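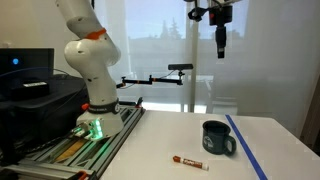
Rail frame and base, cabling on the left side.

Workshop notebook, February
Last updated: February, 4:15 p.m.

Subject: moisture conditioning of the Skunetska spruce

The second delivery from Skunetska was weighed on arrival at 3898 g for the reference bundle. The bundle was placed in the drying room at Brendgate with the door closed and the fan at its lowest setting. Boards from the first delivery remain on the upper rack and are not to be mixed with the new stock.

Readings are to be taken at the center of each board, never within a hand's width of the end grain. The pin meter was checked against the test block before use. The Indeck meter reads higher than the old one on the same board; until this is settled, both values go in the log and the old meter is used for decisions.

Board 41 shows a check running in from one end. It has been marked with chalk and set aside. The supplier's sheet gives it as sound, so the entry under lot 1147 needs a correction - the original figure should be struck through and left legible.

End sealing: the Chala wax was applied to the first delivery in one coat. Coverage was thin at the corners. A second coat is proposed for the new boards, with a full night between coats. The 800 g tin is nearly empty and a replacement has been requested.

Stickers in the lower stack were out of line and have been reset directly above one another. Two were bowed and were discarded.

Open items: repeat weighing of the reference bundle; oven-dry sample from the offcut of board 41; new batteries for the Indeck meter.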